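Proleo Strength Forum > Strongman > Training and Crossover

Thread: Strongman to boxing, how much weight would you drop first?

deadlift_dormouse
Posted 9th June

Right, I need talking into or out of something. I've done novice strongman for four years, never placed higher than mid table, and the boxing gym in Plurnstead has a charity show in July. They want heavyweights. I've said I'll go along and spar, and I haven't signed anything yet. I'm 222 pounds on a good morning and my best yoke is 670, which everyone at the boxing gym finds hilarious for some reason.

My cardio is a joke. I did three rounds on the heavy bag on Saturday and had to go and sit in the car. So do I cut weight now, or leave it alone and just get fitter?
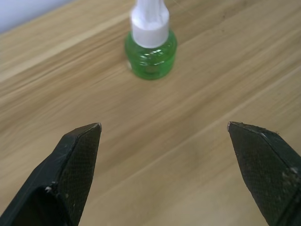
1. Drop the pressing to once a week
2. Keep deadlifts but nothing over five reps
3. Skip rope every day, even if it's only ten minutes
4. Spar on Wednesdays, light

That's my plan so far. Tear it apart please.

chalk_and_cheese
Replied

Don't cut. You've got a few weeks and you'll feel rotten for all of them. I lost a stone before my first white collar bout and got pushed round the ring by a bloke who'd had a curry the night before. Leave your food alone and do your roadwork.

Also drop the deadlifts completely. Your back will be stiff as a board and you need to be able to turn your hips.

southpaw_sid
Replied

Disagree on the deadlifts. Light ones never hurt anybody's hips. What wrecks your punching is all the overhead work, you get those big tight shoulders and your hands come back at chest height. I'd drop the pressing altogether and not bother with the once a week thing.

chalk_and_cheese
Replied

Sid, you say that in every thread! I pressed right up to my last fight and my hands were fine.

southpaw_sid
Replied

I've seen your last fight mate.

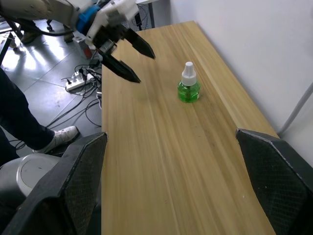
deadlift_dormouse
Replied

OK so I went down again last night and sparred properly for the first time, with a lad much lighter than me, and I could not find him. Every time I threw the right he'd gone. The coach says I stand square because of the log press and I'm loading up on everything like I'm about to lift it. He wants me working in slow motion on the footwork before I hit anyone. He also wants me jogging by the river in the evenings, and the midges down there are savage, so one of those little green bottles of mosquito repellent with the white cap would probably do more for my roadwork than new trainers. I've ordered 16oz gloves from Wavbridge too, and a gumshield that makes me gag. Anyway I'm keeping the light deadlifts for now, sorry chalk.

Pasaribu
Replied

Hello, long time reader. I coached amateurs for a good while and big strong lads like you always have the same problem, which is that they hold their breath. You're used to bracing for one huge effort and then it's over. In boxing you have to breathe out on every shot, a little hiss through the nose, and then carry on as if nothing happened. Do 100 slow jabs a day in front of a mirror and listen to yourself. If it goes quiet, you've stopped breathing.

I wouldn't touch your weight either. And I wouldn't sign for July until you've done a few proper spars with someone your own size.

ringrust
Replied

Am I the only one who thinks this is a bad idea full stop? Charity shows match people on bodyweight and not much else. You could get a former amateur who's been "out of it for years" and he'll take your head off. Ask the gym who the opponent is before you do anything.

chalk_and_cheese
Replied

Bit dramatic. They're two minute rounds and the refs jump in early at those shows.

ringrust
Replied

At yours maybe. The one I went to, they did not jump in early.
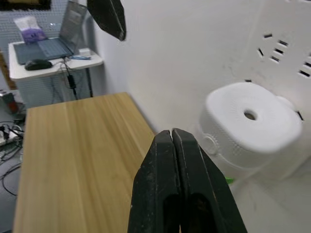
gripmonkey
Replied

Can I butt in with a question as I'm thinking of doing the same next year? Should I stop my grip training when I start boxing?

Pasaribu
Replied

Keep a little of it, but never on the day before sparring. Tired forearms mean you can't relax your hands between punches, and then your shoulders go as well. Farmer's walks once a week is plenty, and leave the heavy holds for after the fight.

gripmonkey
Replied

Brilliant, cheers.

deadlift_dormouse
Replied

Thanks all, even ringrust (especially ringrust, my wife has read your post out loud to me twice). I've asked the gym who they've got in mind and they're going to ring me back. Pressing is gone, food stays the same, jabs in the mirror start tonight. Will update when I know who it is.

southpaw_sid
Replied

Told you about the pressing.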